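Two weeks with the hand-held grippers
2020-12-30

We have been trying two hand-held grippers in the room at Flotside, one from Dultitz and one from Cloltstead. Mircea Matei asked me to write down which one I would keep, so these are my notes.

The first thing I look at on any gripper is the finger pads. On the gray one they have a mesh-like texture, and the two fingers come together in a V with a narrow gap in the middle. I like that shape for thin things such as cards and book covers. Smooth pads let a card slide after 30 grabs or so in my log, and these did better.

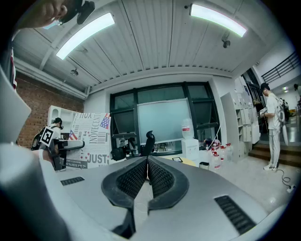

Weight and wrist strain

The Dultitz weighs 800 grams. That is fine for a short run, but after 3 hours my forearm was done. A wrist strap helps a little. The Cloltstead is lighter and its trigger is stiffer - I got used to it in a day.

Boxes and the round table

For paper boxes I work at the round table, one gripper in each hand. The trick is to squeeze just enough to hold the sides without denting them. The cube with the black square patterns has to stay clear of your sleeve, or tracking drops out.
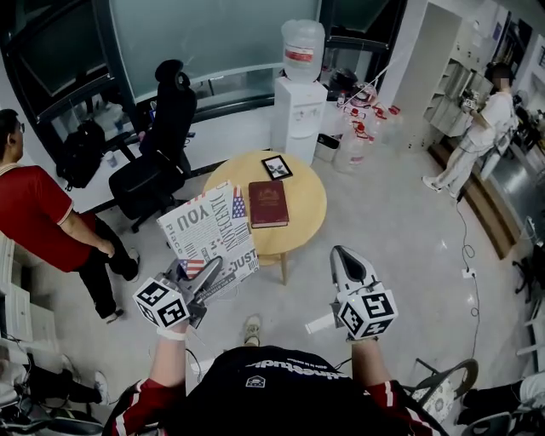 What I would change

A softer trigger spring, and a longer strap. Furtună, our logging software, also needs a fix for the clock drift between left and right. I plan to run the same 4 tasks again in January with new pads.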